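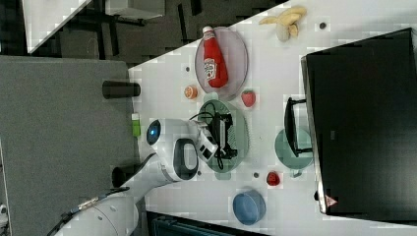

Ketchup on the lilac plate, strawberry and orange close by.

Play kitchen corner, Latside toy library

We've been having such a good time with the pretend food this August! Tiina Vuorinen brought the first box over from Lirkanthorpe and we keep finding new favourites in it (the banana, mainly). A few pictures from the table, with our notes.

The ketchup bottle goes on a plate of its own. It's a great thing to set out first, as everybody knows what it is and the meal sort of grows from there – chips, burgers, once a whole wedding breakfast.

The banana comes half peeled, with the skin folded back, and it's lovely next to the bright cut face of the orange. Red, yellow, orange, all on a white table. Cheerful stuff!
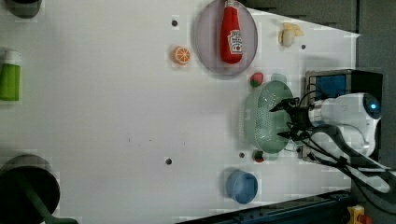
Strawberries are the ones that get borrowed most. They're just the right size for small hands, and Esko Heinonen's group of 12 likes to "wash" them before anything else gets served.

And so to the colander, my own favourite. Pale green, full of little holes, and gorgeous when the light catches it. It gets used as a hat too, of course.

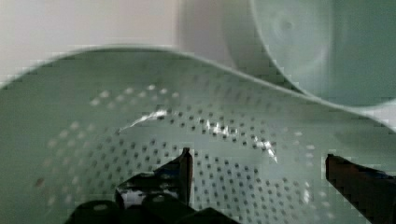 Can we borrow the play food for a party?
Borrow it for up to 3 weeks, and just give everything a wipe with warm soapy water before it comes back.

Filed under: Pretend play, Toy kitchen
415 views · 3 comments
Contact us | © Latside Toy Library | Back to top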